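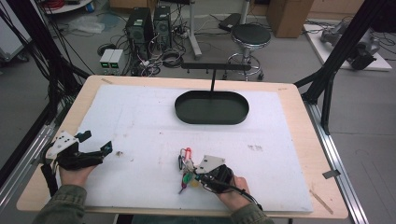

Elikem Eshun wrote to ask whether a small stand with a tray is worth the space it takes up, given that a hook by the door costs less and does the same work. The question is a fair one, and this review of the Fleltine key and accessory stand considers it first.

The Fleltine is a black T-shaped stand, with small pegs hanging from the crossbar, and is used with an oval tray. Our office in Addo kept one in daily use for 22 days. Key rings were easy to hang with one hand. Heavier bundles are better placed in the tray, as the pegs are short. The comparable Prakulex model offers deeper hooks but is sold without a tray.

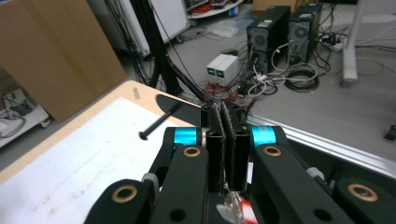 Assembly took about five minutes. The printed instructions are clear, although the type is small and the parts are not labeled. Buyers are advised to lay the hardware out on a pale surface before starting; a long black screw is easy to find on a white sheet and would be far less so on a dark carpet. The tray needs no assembly.

The stand was purchased from Aladard at the regular price. It is recommended for entryways and shared desks, with a rating of 4 out of 5. Households with large key collections should consider the Prakulex.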